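From: Santino Domínguez
To: Jastent wardrobe and sewing list
Date: 15 May 2023
Subject: Re: Taking in the shoulders of a lined jacket

Hello all,

Ibarra wrote:
> I bought a second-hand wool jacket from Felten and it fits me well
> at the waist, but the shoulders stand out too far on both sides.
> A shop near me asks 200 for the work and says it needs 3 weeks.
> Is this a normal price? Could I do it at home? I have sewn
> trousers and one skirt, never a jacket. I would like to wear it
> for my cousin's wedding.

I worked four years in alterations at Irnasa before I moved here, so I can answer a part of this. Please excuse my English, the sewing words are difficult for me.

The price is normal for a lined jacket. For the shoulders we must open the lining, take out both sleeves, remove the pads, cut the shoulder line again and then put the sleeve back so that it hangs straight. The last step takes the most time. If somebody offers to do it very cheaply, ask if they will take the sleeve out completely. Some people only make a fold in the seam, and then the sleeve turns to the front when you walk.

Before you pay, try one thing. Open a small piece of the lining at the armhole and look at the pad. In many older jackets it is thick and goes past the seam. You can change it for a thinner one, and the shoulder will sit lower and look narrower. I did this with my own grey jacket in December and I did not need to cut anything.

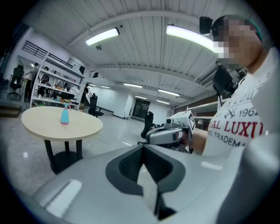
If the shoulder seam itself is too wide, measure it while you wear a shirt of the kind you will have under the jacket. Put a pin where your shoulder bone ends and ask a friend to measure from the pin to the seam. Up to one centimetre on each side, I would leave it. Two centimetres is work for a tailor – and with more than that I would look for another jacket, because the chest and the back will also be wrong and you will pay twice.

For your first jacket I do not advise to do the sleeves at home, and not before a wedding. The pads you can do yourself in one evening. Use a long loose stitch first, put the jacket on, look in the mirror from the side, and only then sew it properly.

Which fabric is the lining? If it is old acetate it can tear near the needle holes, so be careful when you unpick it.

Best regards,
Santino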